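Stiltgate opens orders for the Fular two-arm bench kit

30/07/2025

Stiltgate is pleased to announce that orders are now open for Fular, a two-arm bench kit for schools, colleges and small workshops that want to get started with robot handling without building everything from bare parts.

Fular arrives as a pair of arms with grippers, a small camera for each wrist, and the software needed to drive them and record what they do. The arms mount to a table frame, and from there the work is up to you. We've been using our own kits every day while we finished the manuals, and we're thrilled to see them going out the door at last!

The first 20 kits will ship in August. Eight of those are already spoken for by people who helped us test the early version, and we'd like to thank them for their patience, their long emails and their very frank opinions of our first cable guides.

A lot of that feedback was about ordinary objects. Early testers didn't want to spend their time stacking foam cubes. They wanted to pick up the things that were lying in the recycling tub or the offcuts bin: cans, lids, tubes, lengths of timber. So we changed the way we work, and most of our own bench time now goes to household items and scrap from the shop next door.

"A can on its side is a wonderful thing to practise on," said Adelmo Orlandini, who leads the hardware team at Stiltgate. "It's round, it's shiny at one end, and if you come at it badly it rolls off on you. When we changed the shape of the fingertips we went straight back to cans to see how they felt. I must have handled hundreds by now and I still enjoy it."
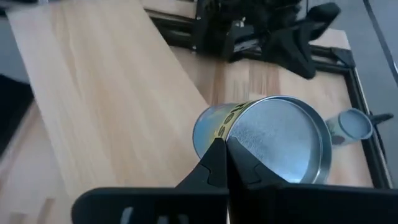 The fingertips can be swapped with a single hex key, and the kit includes 2 sets. Spare tips are sold in pairs, and the drawings are free to download for anyone who would like to print or machine their own. We know many of our customers will start changing things on the first afternoon — good on them, and please send us photos.

On the software side, Fular comes with 11 guided exercises. The first few cover powering up, homing the arms and moving them by hand. Later ones bring in the wrist cameras, recording a movement and playing it back, and passing an object from one arm to the other. Each exercise has a printed sheet as well as an on-screen version, as plenty of classrooms would sooner have paper on the bench.

Anjana Kodikara, who wrote the exercises, said the wrist view was the part learners took to fastest.

"People lean in the moment they see the fingers up close," she said. "You can watch where they meet the object, and a wee change in angle that you'd never pick from across the room is right there in front of you. The handover exercise is the hardest one in the book and it's also the one everybody asks to do again. I wrote it four times."

Fular doesn't include a tabletop or frame, though the manual gives a cutting list and the base plates are drilled to suit common slotted aluminium profile. Customers who would like a finished table can order one through our bench-building partner, Pustby, and have it delivered with the kit.

Repairs will be handled by the Cárdenas workshop, which also built the test rigs for the project. Motors, cables and wrist mounts are all stocked as separate parts, and the manual shows how to replace each of them at home.

Orders and questions about classroom sets can be sent through the contact form on the Stiltgate website. The manual and all 11 exercise sheets are there to read now, including for people who haven't bought a kit.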